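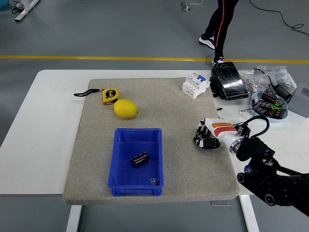 My project looked at how people who watch close-up magic remember what they saw, and whether a short delay before the reveal changes what they report. I performed one routine, a vanish and reappearance with a borrowed coin, for classmates and for visitors to the student union, and asked each of them to write down the steps afterward. The routine needs very little. Performers who work at tables like a mat with some give to it, so that a coin can be picked up cleanly, and they put ordinary things on it that a spectator already knows. A lemon is the classic one, and a yellow lemon on a beige-gray mat is easy to see from the back row. The lemon in my routine was never cut open. It was only there to be looked at, and a good part of this report is about how much looking it got.

Background

Magicians have written about misdirection for a long time, mostly in notes meant for other magicians. The advice usually comes as rules. Look where you want them to look. Do the secret move on the off-beat, when the audience relaxes. Leave time between the method and the effect. The third rule is called time misdirection, and it is the one I tested. The idea is that if the coin is already gone well before the spectator learns it is gone, the spectator will connect the vanish with the wrong moment.

I had been performing for friends since my second year of high school and had always assumed this rule was true. My adviser, Aoife McGrath, asked me how I knew, and I had no good answer.

The routine

I named the routine Litura so that I could refer to it in my notes without giving the method away. From the spectator's side it goes like this. I borrow a coin and have it marked with a pen. I place it in my left hand and close the hand. I ask the spectator to choose one of two objects on the table, the lemon or a folded card. Whichever is chosen, it is moved to the center. I open my left hand and the coin is gone. The marked coin is then found under the object that was chosen.

The coin never goes into the left hand. It is held back in the right during the placement, using a standard false transfer that is explained in any beginner's book. It gets loaded under the object as the object is moved to the center. The choice is free, because either object can cover the load.

I prepared two versions. In the short version I opened my hand 5 seconds after the false transfer. In the long version I talked first and opened it much later, with the choice of object coming in between. The words I spoke came from a fixed script. I rehearsed it with a metronome app until I could hold the timing without looking at a clock.

Spectators

My plan was 400 spectators and I reached 300. Half saw the short version and half saw the long one. I performed for one person at a time or for pairs, and pairs were not allowed to talk until both had finished writing. Anyone who told me they did magic was thanked and shown something else. Most of the sessions took place in November, with a smaller set after the winter break.

Each spectator got a blank sheet and one instruction: write down everything that happened, in order. On the back there were two more items. One asked them to say when they thought the coin had left my hand. The other asked them to say how sure they were, on a five-point scale.

Coding the answers

I broke every written account into single steps, such as "he took my coin" or "I picked the card." This gave me 878 steps that mentioned the coin directly, and these are the only ones used in the main comparison. A step was marked correct, out of order, or invented. Invented steps were things that did not happen at all, for example that I had shown both hands empty at the start. I never did that.

I coded all of the sheets myself. A classmate coded a portion of them separately, and where we disagreed we talked it over and settled on one answer. We disagreed most often on steps written in the passive, like "the coin was moved," where it was hard to say who the spectator thought had moved it.

Results

Spectators who saw the long version put more steps in the wrong order. The most common mistake was to place the choice of object before the coin went into the hand, which removes the only moment when the load could have happened. People who saw the short version rarely made this mistake.

On the question of when the coin left the hand, the short group often pointed to the transfer, which is correct. Quite a few wrote something like "I think you never put it in there." The long group mostly pointed to the moment the hand opened, or to a small gesture I make just before. That gesture does nothing. I had not thought of it as part of the routine before I read the sheets, and I have kept it in since.

Confidence did not follow accuracy. The long group was as sure of its answers as the short group.

The lemon was chosen far more often than the card. I had not planned for this and did not balance it, so I can't say whether the choice of object affected memory. Spectators who picked the lemon wrote more about it, including its color and which way it was pointing. Several were sure that it had been cut or had a plug in it, and two asked to squeeze it. I replaced the lemon whenever it began to look handled.

Problems

The same person performed and collected the sheets, so spectators may have been polite. I got better at the false transfer as the weeks went on, and since I had started with more short sessions than long ones, some of the difference between the groups could be my own improvement. I compared early and late short sessions to check this. The late ones did fool slightly more people. The order mistakes stayed about the same.

The other weak point is the script. The long version has more words in it, so it has more to remember. A fairer test would fill the delay with silence or with something unrelated, but silence in the middle of a trick makes people suspicious, and the two I tried that way both grabbed my wrist.

Further work

I would like to repeat the long version with the object chosen before the coin is borrowed. I would also like to use a second performer — someone with steadier hands than mine — and have a third person collect the sheets. The script for both versions, the blank answer sheet and the coding rules are in the appendix. The method for the load is described there as well, and I ask that readers keep that page to themselves.

Submitted 2023-04-12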